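Galtatthorpe open day: can a machine do the boring jobs yet?

I drove out to the Galtatthorpe open day in May with one question in my head, the same one my mother asks every time I mention robots: fine, but can it do the chores? I came home with a better answer than I expected, and a free tote bag.

Doors opened at 10 and the parking lot was already filling up. The visit goes in small groups, and ours was led by Azucena Xolalpa, who talks fast and lets people touch things (I loved her for both). First stop was the laundry room, with an arm called the Dunon folding hand towels. Towels it does well! It finds a corner, gives the thing a shake, finds the next corner, and down it goes in a neat square. T-shirts are another matter. One came out folded with a sleeve sticking straight up, and the group applauded anyway.

Next came dishes. The Clenisier loads a rack of plates and mugs without any fuss, as long as they come from the set it knows. A man in our group asked for a whisk. Cirilo Ayala, who was running the station, laughed and said he'd been asking for a whisk too. Whisks are on the list for next year, along with anything that has a lid.

The shop-floor half was where I could have stayed all afternoon. There's a mock store aisle, two shelving units long, and the Tlapale cart rolls along it putting boxes back in line with their fronts facing out. It had 174 boxes to get through when we walked in, and it was still plodding along when we left for coffee - slow, but I never saw it knock one over. Boxes are easy, Azucena told us. They have flat sides and they stay the shape they were when you picked them up.

Thin packaging is the hard part, and the packing station was all about that. Film, sleeves, folded sheets, the clear stuff that fruit comes in. It bends when you squeeze it, and being see-through it gives a camera very little to go on. So the machines learn it from people, who do the job with a gripper in each hand while everything gets recorded.

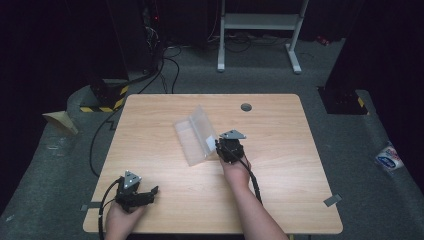 I asked how many times someone has to repeat a job before a machine picks it up. Noémi Somogyi, who looks after the training side, said 100 is a decent start for something simple and nowhere near enough for plastic. She let me have a go with a pair of the grippers, and wow, you miss your fingertips right away. I managed to pick up a lid on my third try and was ridiculously proud.

So, chores. Towels, yes. Plates, mostly. Straightening a shelf, yes, if you aren't in a hurry. Opening a package of strawberries is still your job, and I'd guess it will be for a while.

The tour takes 2 hours and there's a coffee cart by the back entrance. Wear comfortable shoes, and ask to see the towels twice.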